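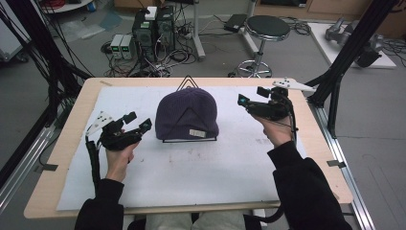

A purple knit beanie on a wire stand, with a hand gripper held at either side.

Home | News | Hangar Diary | Events | Back Issues | Contact

Devness bomber gets her tail back, and I got to watch

August 22, 2023

4 min read

Print this page | E-mail this story

I've been driving out to the Devness airfield on and off since March, mostly to drink their tea and get in the way, and I finally have some proper news to bring home. The old twin-engine bomber in the back hangar has her tail on again! Rudder, fin, both halves of the tailplane, the lot. She's been sitting there with a blunt stump for a rear end for 17 years, so you can imagine the cheering when the last bolt went through the fin post.

If you haven't followed this one, the short version goes like this. She served as a night bomber early on, got passed down to training crews when newer types came along, and then did what so many of them did and ended up in a farmer's paddock. The farm was out past Hena, and the family used the rear fuselage as a chook shed for longer than it ever flew. The engines went to a sawmill. The outer wings went who knows where (I've heard four different stories and believe half of one).

The new tail was built up by Modise, the sheet metal shop over in the industrial park, working from a set of original drawings and a very sad-looking rudder that came out of a swamp. I had a look at that rudder on my first visit and you could put your fist through most of it. They kept the hinge brackets and two of the ribs, and everything else is fresh. The fabric went on last month, and it's had its dope and its first coat of grey. I was allowed to tap it. It sounds like a drum, a lovely tight one.

Getting it onto the aeroplane was a whole day's work. The tailplane went up first on a chain hoist with old blankets wrapped round the slings, and the starboard half slid home as if it had never been away. The port half did not. There was a lot of quiet muttering, a bit of loud muttering, and a long stop for sandwiches while somebody went hunting for a reamer of the right size. By mid-afternoon the holes lined up and everyone had stopped muttering. The fin and rudder took less than an hour after that.

I asked whether the rudder could be moved from the cockpit yet, and no, it can't, the cable runs are still missing aft of the bomb bay. But you can swing it by hand from a ladder, and I did, and I'm not ashamed to say I had a bit of a moment up there.

So what's left? Plenty. The bomb bay doors are stripped and leaning against the wall waiting for new skins. The nose glazing is a big job, and the frames are bent in a way the crew describe with words I can't put in a newsletter. They've found one pair of engines of the right mark, and those are coming by truck from Aron once the money is sorted. They won't be runners. I did ask, because everyone asks, and the answer is that she'll be a static display and that's that. Flying her would mean a new main spar, and you could build a second hangar for what that costs.

The fundraising is ticking along all right. More than 90 people have sponsored a rib so far, at $60 a rib, and every sponsor gets their name stamped on a small tag that stays inside the structure. I've done one for my dad, who flew in this type as a wireless operator and never had a kind word for the heater. My rib is in the port wing centre section, if you're ever crawling about in there with a torch.

The hangar is open to visitors most weekends through spring, gold coin entry, kids free. Wear closed shoes and something you don't mind getting grubby. It's chilly inside even on a sunny day, that big tin roof never seems to warm up, so bring a jumper. Parking is on the grass beside the old control tower, and please go slowly over the cattle grid, I left a bit of my exhaust on it in March and I'd hate for you to do the same.

I'll be back out there when the engines arrive and will try to get a few words up that same night. The tea urn has been replaced too, by the way. Big improvement.

Print this page | E-mail this story

Home | News | Hangar Diary | Events | Back Issues | Contact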